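Ticket: Balov sim cell, plate pick from sink drops or misses
Opened by: Kausar Yousafzai
Component: Rotik arm, kitchen scene, contact settings
Status: Open, fix in test

Symptom
Arm reaches into the basin for the plate, closes, lifts, and the plate slides out of the fingers. On some resets the plate jitters on the basin floor before the arm moves. Same controller on the countertop pick runs clean.

Setup
Physics step 4 ms. Solver iterations 12. Episode limit 3000 steps. Scene build from the Prindus branch, no local edits.

Log
09:10 Replayed a failed episode with contact drawing on. Contact points between plate and basin floor flicker on and off with the arm parked.
09:40 Checked the plate collision mesh. It is a single convex hull, so the well is filled in and the fingers never get under the rim. Swapped in the decomposed mesh. Jitter unchanged, grip better.
10:25 Drain is modeled as a separate body. Its rim sits slightly proud of the basin floor in the collision mesh. Plates that spawn flat on the floor but over the rim start in penetration and get pushed out on the first step.
10:50 Reset to the worst spawn pose and left the arm parked to watch the plate alone.
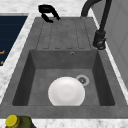
Penetration at step zero is repeatable from this pose. Moving the spawn clear of the drain removes it.
11:30 Dropped the drain collision body flush with the floor. Left the visual mesh alone. Ran 200 resets with random plate poses, no jitter logged.
11:55 Slip on lift still shows up when the approach comes in near the front wall. Wrist pitch is clipped by the joint limit there and only one finger loads the rim.

Next
Bhatia config has a wider wrist limit. Copy that value over, rerun the front wall poses, and attach the contact logs to this ticket. Do not raise friction on the plate to hide the slip. Leave the old drain mesh in the branch until the rerun is done.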